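Kostness refits ground-floor rooms with standing desks and blinds

2022-07-03

Kostness has finished the interior refit of the ground-floor rooms at its Wurnovura building. The work covered 1698 square feet and included new wall paint, window blinds, storage and height-adjustable desks. The rooms were handed back to their users with the punch list still open on two items.

The project began in March with the removal of the old fixed benches, which were bolted to the walls and left 204 anchor holes to be filled. The walls were then sanded, primed and given two coats of flat white. The dark baseboard was kept. Facility manager Virgil Grecu said replacement had been priced early on and dropped from the scope.

"The baseboard was sound, so we cleaned it and painted down to it," Grecu said. "The money went into the desks and the window side."

Desks were supplied by Buler. Each has a rectangular top on two T-shaped legs and was specified for a load of 180 pounds, including monitors and arms. They were placed against the walls to leave the middle of the floor open. Power is fed from the wall side, and no floor boxes were cut.

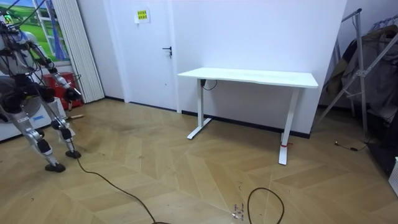

One of the refitted rooms at Wurnovura, with white vertical blinds and a standing desk at the back wall.

The windows received vertical blinds in place of the earlier roller shades. The slats run down to the floor and can be drawn separately at each window. Storage along the walls is limited to low cabinets, with flat tops kept below the height of the desks. Taller units were considered for the inner rooms but would have covered the return air grilles.

Doors were painted to match the walls and fitted with black lever handles. Permanent door signs are one of the two open items – the first set was returned to the supplier because the mounting plates did not match the drilled holes. The other is a closing strip at a threshold, which is on order.

Painting and carpentry were carried out by Moldovan, a contractor that had already worked on the upper floor. The crew logged 1006 hours on site, most of them on surface preparation. Work was done one room at a time, so that the remaining rooms could stay in use.

Grecu said the desk layout would be reviewed after the first full season of use. Changes to the cable routing can be made without opening the walls. No date has been set for the corridor, which will be painted under a separate order.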